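Home | Catalog | Storage | Contact
Print this page | E-mail this page

Savine Open Shelving Unit

The Savine unit is a tall shelving unit in white metal, supplied by Unen for workrooms and supply areas. Its open levels keep bottles and boxed goods within easy reach. Each shelf carries up to 50 pounds when evenly loaded.

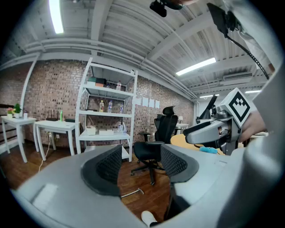

Savine unit in white, placed against a brick wall.

Assembly requires 12 bolts, included. Units should stand on a level floor. Orders are shipped within 13 working days. Inquiries regarding larger orders may be addressed to Mitiku Demissie, Unen Customer Office.

Page revised 02/07/2021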